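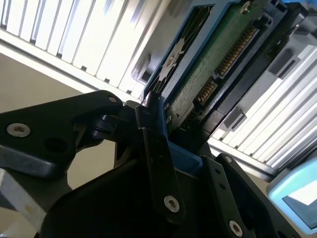
4.2 Drive Handling in the Shared Workshop

Filed under: Papers > Robotics > Small-Shop Automation

Print this page | E-mail this page

Figure 7. Gripper fingers closed on the light-blue tab of a drive caddy, with the drive partly inside the bay.

The Tingate cell was built by Dewan and Dissanayake in a shared workshop, using hand tools and one small mill. The fingers hold the caddy by its tab, leaving the circuit board and gold contacts clear of the plates (Figure 7). Finger plates are fixed with hex-socket screws so that a bent one can be changed at the bench.

We ran 300 cycles on 2 bays. A cycle was stopped when motor current passed a fixed limit - the arm then backed out along its entry path. The limit was set by hand at cycle 154 and left alone after that. Earlier cycles are reported separately in Section 5.

The wrist camera was used for alignment only. Seating was checked by reading the drive from the host.

Contact: Garcombe Workshop Papers | Copyright Garcombe | Back to top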